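1/ Home from the Gallatska show and my ears are still humming, so you're all getting a thread before I make tea. I've waited since May for this one and I'm going to be insufferable, sorry in advance!

2/ Benjelloun opened, just the two of them with a harmonium and a drum kit that looked borrowed from a school (it sounded enormous). The room holds 900 and I'd say most people were still in line for coats, which is a crying shame. Get there early, friends.

3/ Then Gallatska walked on with no intro and went straight into "Dudivton," the long version, all 14 minutes of it. Szu-yu Chien sang the first verse away from the mic and you could hear people shushing each other all the way back to the bar.

4/ The new songs are slower and I wasn't sure about them on the record, but live they have so much more room in them. Maxence Lefèvre played that wobbly bass line on "Nedero" with his eyes shut the whole time and I may have cried a little on a stranger named Pat. Hi Pat, if you're reading.
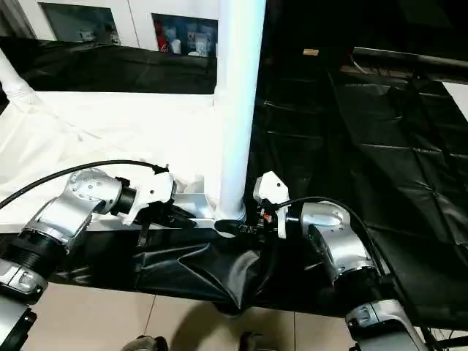 5/ Encore: two songs, one of them a waltz I'd never heard before, and if anybody knows the title please tell me because I've been humming it since the bus. Shirts were gone by the time I got to the table, but I did get the tour 7-inch, number 113. Goodnight, I love you all, drink some water.

Comments

marlowe_k: The waltz is called "Paper Coat"! They played it in the spring too.

Pat: Hi!! My sweater is fine.

dustyneedle: So jealous, I missed the openers completely. Stuck in the coat line.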